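**Can a bean plant talk to its neighbours?**

You may have heard that plants warn each other about greenfly. Be careful with that one.

At the Clamby plots, growers put greenfly on 29 bean plants. The leaves gave off a smell, and 17 plants close by began making a bitter juice that greenfly dislike. So far, so good.
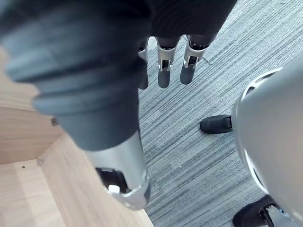

A reader in Skevau wrote in to ask whether the first plants meant to help. Nothing in the test shows that. A smell can drift, and a neighbour can pick it up, without anyone "talking". Besides, 17 plants is a small crowd. Ask again when they've tried 300.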